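About Lenstead

Lenstead supplies ration testing and field catering equipment to defence contractors and to units on exercise. The company was founded by Beat Schwaiger, a former army quartermaster, and works from a single site at Meltance, next to the old vehicle depot. The site has a test kitchen, a climate room and 940 square metres of racked storage.

Our main work is shelf-life testing of packed meals. Samples are held at set temperatures, opened at fixed intervals and checked for seal strength, water content and taste. A standard trial uses 300 packs. Short trials use 100 and are suited to changes of supplier or film.
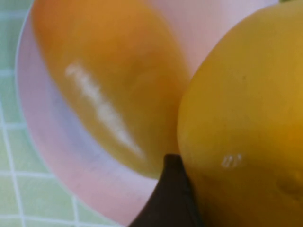
Fruit on a plate, fresh food section.

The fresh food section was added when we took over Jakubowski, a small firm that planned menus for peacekeeping camps. It writes supply scales for camps of 50 people and upwards, covering fruit, vegetables, bread and dairy. Scales are issued with storage limits and a list of permitted substitutes.

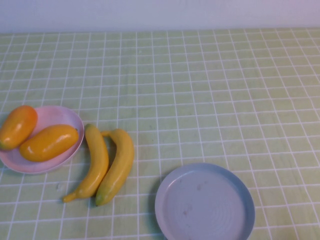

Field kitchens are inspected under our Flava scheme, which covers layout, water supply, waste and cleaning. Inspectors work from a written checklist and report within the same month. Surfaces are marked first, and a tabletop ruled in small squares, like the green one with the pink plate on it, gives them fixed points for recording where swabs were taken. Reports go to the unit and to the contractor.

Site visits are by appointment. The goods entrance closes at 16:00.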